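Folding jumpers, and a box from Unholm

In March I always start to put the winter clothes away, and every year I find that I have forgotten how to fold a jumper properly. My mother did it in three movements, without looking. I need more time, and a flat place, so I do it on the bed.

This year there was more work than usual. My aunt in Unholm is moving to a smaller flat and she sent me a box of her knitwear, 262 kilometres by post. Five jumpers, one of them with a small hole at the elbow which I will try to close. The others need only some air and a wash. I washed them by hand with the wool soap from Fankhauser and dried them on towels, never on a hanger. I made that mistake once in my first winter in Corkurstead and got a dress.

The one I like most is pink and white, with a braid of leaves going diagonally over the front and another braid, in white, on the side. It must be a difficult pattern. I cannot knit, so I only admire it. 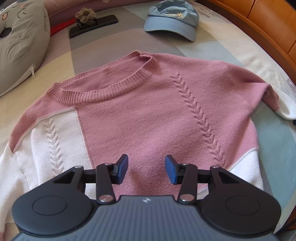

My aunt asked on the telephone whether I was folding the sleeves in first, and she told me that I should stop doing so, as it leaves a hard line across the shoulders which stays until autumn. Her way is to fold the whole jumper in half lengthwise, lay both sleeves down together over the body, and then roll it loosely from the bottom. She also said no plastic bags, wool wants to breathe.

I have tried it now with the pink one and with two old ones of mine. The roll is thicker than my flat parcels, so fewer fit in the drawer, but the shoulders look better to me. With a raised braid I put a sheet of thin paper inside before I roll. I don't know if this is necessary.

The rest goes in the cotton bags I bought at the Trallthorpe market, with a piece of cedar in each. I still have to find a place for them, probably on top of the wardrobe.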